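Siobhán Nic Giolla has her coffee standing up, leaning on the rail outside the break room at Wendum, and she apologizes for it before I've even found the place to hang my coat. "Nineteen years on the line," she says. "I can't sit in the mornings. My back thinks I'm late for something."

She's a shift lead now at the Balludeck plant, where the town's bottles and cans end up, and I'd come to ask her what it's like when the picking gets handed over to arms. I'd half expected a rant (I'd have enjoyed a rant!). What I got was a long, funny, slightly grumpy tour of how a job changes shape while you're still in it.

"People ask me if I'm scared of them," she told me. "I was scared of the old conveyor. It took Kevin's sleeve off."

Kevin Breathnach, sitting at the next table with a sandwich, held up his arm to show me the sleeve was back. He used to be a picker and now he spends most of his week at the practice station, steering a pair of arms through bottles so the system can learn from how he does it. He told me he did 265 runs in his first stretch and dreamed about bottle caps.

"You think you know how you pick up a bottle," he said. "You don't. You've never once thought about it. Then you've got to do it through a gripper, and you're there going, do I take the neck or the belly? And the squashed ones are a different animal altogether."

The target they'd been given was 1,000 runs between them, and Siobhán rolled her eyes at the number. She thinks whoever picked it liked the zeros. But she's proud of the work, you can tell, and she got quite heated when I called it training data. "It's Kevin's hands," she said. "It's Kevin's hands and mine and Nwachukwu's. Put that in."

So it's in. Nwachukwu was on nights and I never got to meet him, but both of them brought him up over and over. He's the one who argued that pickers should get the better rate for station work, and after a few tense weeks they did.
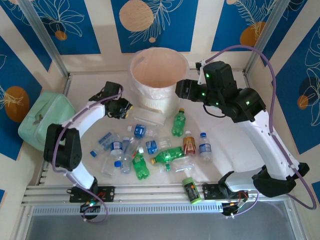
I asked what had gotten worse, and there was a bit of a silence. Kevin went first. He misses the talk. On the line you stood shoulder to shoulder and yelled over the noise all day, and now he can go 40 minutes without saying a word to anyone. Siobhán misses knowing at a glance how a shift was going. These days she has to look at a screen for that, a program called Ulero, and she doesn't care for it one bit.

"It tells me we're fine," she said. "I used to be able to hear if we were fine."

And better? Shoulders, they both said, right on top of each other. Wrists too. Kevin can pick up his daughter after work without making a noise like a door.

Neither of them would promise me the jobs will all still be there in 2 years. Siobhán has asked upstairs, more than once, and says she'll ask again at the July meeting. Then she rinsed her cup, checked the clock and went to find out why the baler had stopped.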